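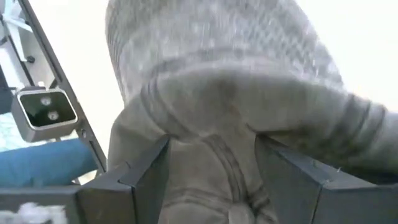
Part 4: Your first wool wash

Right, you've got the Zokik plumbed in, the feet are level and the empty rinse is done. Now for the bit I bought mine for, which is knitwear (I ruined a lovely cardigan in my old machine and I'm still cross). I wrote these notes for my sister-in-law, Lise Leclerc, and then half the street wanted a copy, so here they are properly typed up.

Before you load

1. Sort by colour first, then by weight. Thick ribbed jumpers go in with other thick things, and thin scarves go in with thin things.

2. Empty any pockets, do up the buttons and turn everything inside out. Cuffs that have been rolled up need rolling down again or they stay soapy in the middle.

3. Pinks, reds and maroons get a wash to themselves the first time. I don't care what the label says!
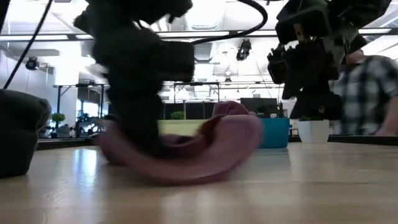 4. Put everything in loosely. If you have to push with your hand to shut the door, take something out.

Caution: don't use the big white drawer for wool liquid. It's for powder, and the liquid runs straight through before the drum has filled. Use the small one on the left marked with a W.

Setting the programme

5. Turn the dial to Wool and wait for the beep. Mine takes a moment to wake up, so don't keep turning.

6. Press Spin until the display says 800. It will start higher every time, even if you changed it last week. Very annoying, and Ravinder Penner at the shop says there's no way round it.

7. Pour in one capful of liquid. I use Fistach, but any wool wash will do as long as it has no softener in it.

Note: keep the cap with its own bottle. They look much the same when they're off, but the measuring lines can be different, and I once gave a pair of socks a dose meant for a duvet.

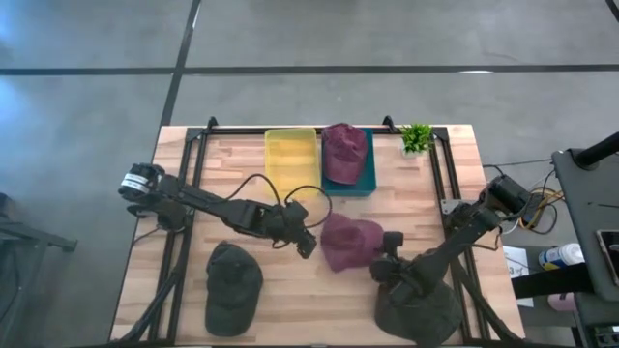
8. Press Start. The door locks straight away, so if you've found a stray sock on the floor you'll have to hold Pause until the light goes out.

If it stops and shows 26, the filter wants cleaning (see Part 6, and have a towel ready). If it shows 202, switch off at the wall, count to 12 and switch on again. That has cleared it for me both times.

9. When it's finished, lift knitwear out with both hands underneath and dry it flat on a towel, away from the radiator.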